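Koltgate Swap Library: notes from the June meeting

Present: Adwoa Agbenyega (chair), Justinas Bite, Parvaneh Bakhtiari, Njål Solheim. Llinos Rowlands took the notes. Apologies from the Janov Street group, who had a clash.

1. Last meeting
Notes agreed. Njål has fixed the sign on the side door and it looks brilliant.

2. Seed swap
What a morning! We gave out 359 packets, well up on last year, and the runner beans had gone before eleven. Parvaneh brought a grey-podded pea from her aunt's garden that everyone wanted (she is growing on a whole row so there will be more to share). Adwoa thanked all who helped on the tables. Agreed to run it again next spring, with a longer slot for children's sowing.

3. Money
The Peltum grant has come through, all 3,000 of it, and there was a cheer. Justinas suggested keeping half back for rent. The rest goes on shelving, a proper label printer and 50 more storage tins. Agreed. Justinas to get prices by Monday.

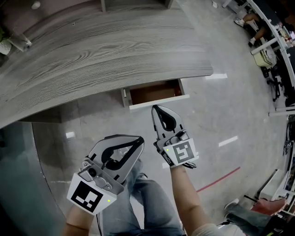 4. Sorting and storage
Seeds are coming in faster than we can file them, a lovely problem to have. Njål wants to sort by sowing month, Parvaneh by plant family, and we had a good long go at it before settling on sowing month with a coloured dot for family. Envelopes need to be somewhere dark and dry, and a small drawer under a desk, like the one with the white front, would do very nicely for the fine seed such as poppy and lobelia. Llinos will write out the dividers. Njål asked that no more loose seed goes in jam jars, please, as we still can't tell the kale from the cabbage.

5. Autumn talk
Adwoa has heard back from the Sproģis allotments and they would love to come and speak about saving tomato seed. Really pleased with this. We need a room with a sink. Parvaneh to ask at the library, Justinas to do the poster.

6. Any other business
Four members have offered to grow leeks on for seed. Spare pots wanted, 9 cm or bigger, leave by the side door.

Next meeting at 7.30 pm, usual room. Llinos to bring cake.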